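From: Jendeck bench account
To: manipulation-methods list
Subject: Re: [methods] Grid cells for the placing test, how many trials?

Dear all,

Thank you for the answers to my first message. I reply below to the part from the Lodhi group.

> We would not trust a success rate from free placing of the object.
> The person who resets the table gets tired and puts it always near
> the middle. How do you choose the start position, and do you report
> the result per cell or only the mean?

We choose it from a list. Before the session a script writes the order of the cells, and the person at the table only reads the next line and puts the object there. The rotation of the object is also in the list. At first we let the person choose the rotation, and when we looked at the recordings from September it was nearly always the same one.

The grid is made with blue masking tape directly on the work surface. I know that some of you prefer a printed sheet, but a sheet moves when the fingers touch it, and then all the cells are wrong together. With the tape the lines are a little wavy, and from the wrist camera they also look slightly slanted. For our question this is good enough - we need to know which cell, and we do not need the millimetre.

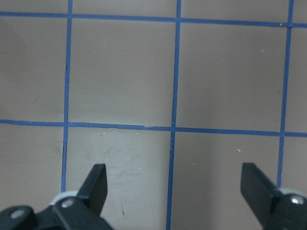 Plulent: the slanted lines would not worry me, but the light would. If one cell is brighter than the next, your policy can learn the brightness and you will call it position. Did you test with the lamp in another place?

Yes, we did, but only in a small way. We moved the lamp to the other side and repeated 11 trials with the same list. The policy failed in 2 of them, both in cells which had given no failure before. It is too few to say something strong, so I would write it in the report as an open point.

About the mean: please report per cell. In our main run we had 90 trials, and the mean looked fine, but 3 cells had most of the failures. When we asked for the mean only, we did not see it.

One more practical thing. The tape begins to lift where two strips cross, and a finger can catch on it. We now press the crossings down before each session and replace a strip when the edge is torn. I do not know if the Clumbridge table has the same problem, their surface is more rough than ours.

I can send the script for the list to anybody who wants it. It is short and the comments are not all in English, but I will translate them first.

Kind regards,
Jendeck bench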